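Harken Two-Arm Bench Kit
For home and shared-workshop builds

The Harken kit is a pair of tabletop arms with parallel grippers, sold unassembled for a builder who already has a flat table and a power outlet. Both arms stand at the far side of the work surface and reach toward the operator. Cable runs and power supplies go behind the table, off the work area.

Cloth is the usual first job. A long-sleeved striped shirt makes a good test piece: the stripes show where a layer has shifted, and a twisted sleeve is easy to spot from across the room.
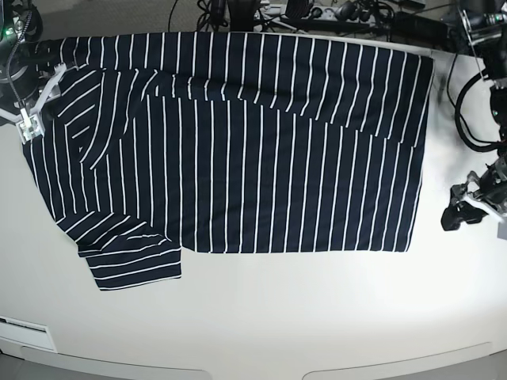 Fingers are printed, and files for the standard set are included. PLA holds up for garments. Use PETG if the arms will run near a heated printer enclosure. Finger screws should be checked after the first 30 cycles and again at 200. The Zarnley adapter plate fits either wrist and accepts fingers from older kits.

Assembly takes one person roughly 14 hours, excluding print time. Each arm is calibrated alone before the two are run together. Do not skip the joint-limit step; an arm with no limits set can drive its gripper into the tabletop.

Wrist view is supplied by a small camera that looks out along the gripper. Focus is fixed. Adjust the mount until both fingertips are in view with the gripper open, then tighten.

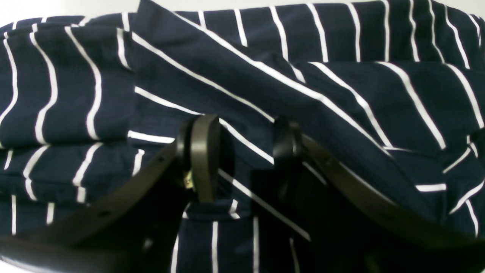
Page text: Build documentation lead, Tunddale Workshop

Dark fabric under the fingers reads poorly on auto exposure. Lock exposure with the gripper over the cloth, and again if the lighting changes.

In the box
Two arms, unassembled
Two wrist camera mounts
Daza control board, flashed
4 table clamps
Cable set and hex keys

Not included: table, computer, filament, power strip.

Replacement finger pads ship from Tunddale. Next batch of control boards: December.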